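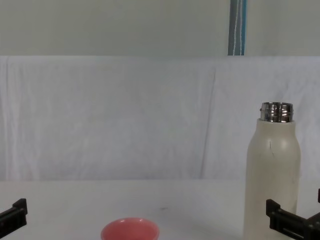

Garrafa térmica de cor creme, gargalo metálico roscado, sem tampa.

Zinum Requisitos
Módulo de gestão de requisitos e rastreabilidade para equipas de engenharia de software

O Zinum Requisitos regista requisitos funcionais e não funcionais, liga-os a casos de teste e mantém o histórico de alterações por versão. Destina-se a fornecedores de desenvolvimento que trabalham com vários clientes em paralelo e têm de separar backlogs, permissões e relatórios.

Cada requisito recebe um identificador único e imutável. As ligações são bidirecionais: a alteração de um requisito aprovado assinala como pendentes os testes associados.

Características
Projetos ativos por instância: 20
Utilizadores em simultâneo: 300
Níveis de aprovação configuráveis: 4
Tipos de ligação entre artefactos: 22
Exportação: CSV, JSON, PDF
Autenticação: SAML, OpenID Connect
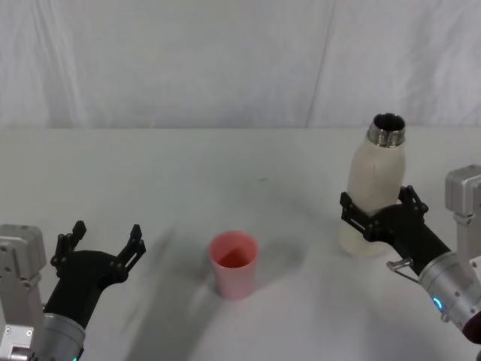
Copo de plástico rosa e garrafa branca sobre tampo branco.

Integração
O conector Plurna sincroniza tarefas e estados com repositórios Git através de webhooks. Os conflitos de edição ficam em fila e são resolvidos manualmente por um utilizador com perfil de gestor. A sincronização de anexos não está incluída na licença base.
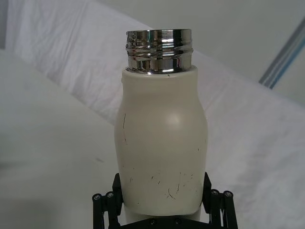

A instalação pode ser feita em servidor próprio ou em nuvem privada. Em servidor próprio, a base de dados tem de ser PostgreSQL. A migração a partir de folhas de cálculo requer o modelo de importação fornecido com o módulo; colunas não mapeadas são ignoradas e listadas no registo de erros.

Licenciamento
Subscrição anual por instância. As atualizações corretivas estão incluídas. A próxima versão principal está prevista para dezembro.

Contacto técnico: Sawsan Nassar
Contacto comercial: Radomír Říha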